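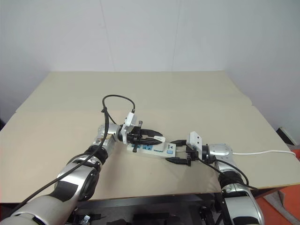

Power boards

A power board is a row of electrical outlets in one housing, fed by a single cord, and it's what you reach for when the wall hasn't got enough sockets. I say power board because I grew up with power board. Canadians and Americans say power bar or power strip, the British say extension lead or (my favourite) multiway, and Lotte Smits, who edits the household pages here with me, grew up saying something in Dutch that I can't spell. They're all the same animal. This article covers the ordinary domestic kind, white or grey or black, that lives behind the telly and under the desk.

Names and spelling

You'll see powerboard as one word on a lot of packaging. Both are fine. "Double adaptor" is a different thing, a little block that turns one socket into two with no cord, and it has its own article. Please don't merge them again, I only just got them apart in July.

Parts

The bits are few. There's the housing, nearly always plastic, and inside it long metal strips that run the whole length and carry current to every outlet. Then there's the cord and its plug. After that it depends what you paid for: a master switch, a switch per outlet, a little light, an overload cut-out (the small button that pops up and that you push back in), surge protection, and these days USB charging ports down one end.

Keyhole slots on the back are for hanging the thing on two screws. I have used them exactly once and measured wrong.

Outlet spacing

Spacing deserves its own section because it's what people complain to me about. On a cheap board the outlets sit so close together that one chunky charger covers its neighbour, and your four-way board is now a three-way. Wide-spaced boards leave a gap, and some makers turn the outlets on an angle so the transformers hang off to the side. My Grirent board has two wide outlets at one end and the rest bunched up, which suits me beautifully - the router and the modem go at the wide end and the lamps get the squeeze.

Slim plugs hardly ever cause trouble. It's the bricks!

Plugging in and pulling out

A board that isn't fixed down slides about, so it's a two-handed job. Hold the housing by the end with one hand and bring the plug in with the other, pins lined up, and push straight. If you come in crooked you'll feel it scrape and stop. Back off and line it up again, don't lean on it. The same goes in reverse, with your fingers on the body of the plug and never on the cord. Willy Van Hecke, who repaired small appliances in Stultmont for years, told me most of the dead cords he saw had been yanked, and I believe him, having yanked plenty.

On switched boards, turn the outlet off first. It's a nice habit and it saves that tiny blue spark that makes you jump.

Doing it on a table beats doing it on your knees behind a cabinet, by the way. If I'm setting up a new desk I put the board on the tabletop, plug everything in where there's light, and only then lower the lot down the back.

Load

Every board has a maximum marked on it, usually moulded into the underside where you need a torch to read it. That figure is for everything plugged in, added together. Phone chargers, lamps and a monitor barely register. Heaters, kettles, toasters, irons and hair dryers are another matter, and they belong in the wall. Jintana Duangkaew pointed out on the talk page that my first draft only mentioned heaters, and she's quite right that a slow cooker left going all day needs a thought too.

Don't plug one board into another. It's called daisy-chaining or piggybacking and you'll see it in every student house ever rented. If you need more reach, buy a board with a longer cord.

Surge protection

A surge-protected board contains parts that soak up spikes in the supply. They wear out with use, quietly, and the board goes on working as a plain board afterwards. Some have a light marked "protected" or similar that goes out when the protection is gone. My Lovus one has such a light and I looked at it properly for the first time while writing this section. Still on, phew.

Placement and tidying

Keep boards dry, uncovered and off thick carpet if you can. Rugs over the top are a bad idea as the heat has nowhere to go. Under-desk trays are cheap and get the whole tangle off the floor, and a cable box with vents hides it from toddlers and the cat. Coil spare cord in wide loose loops, and never run a heater board's cord in a tight bundle (you shouldn't have a heater board, see Load).

Labels are wonderful. I use bread-bag tags, one per plug, written in marker. Lăcrămioara Husar uses coloured tape and says my tags fall off, and they do, but I like them.

When to throw one out

Get rid of a board if it has scorch marks, a cracked housing, a loose outlet that lets plugs droop, a nicked cord, or any buzzing or hot-plastic smell. Warm to the touch under a light load is a no as well. Take it to e-waste and not the kerbside bin.

See also

Double adaptor
Extension cord
Cable tidies
Travel adaptors
Safety switches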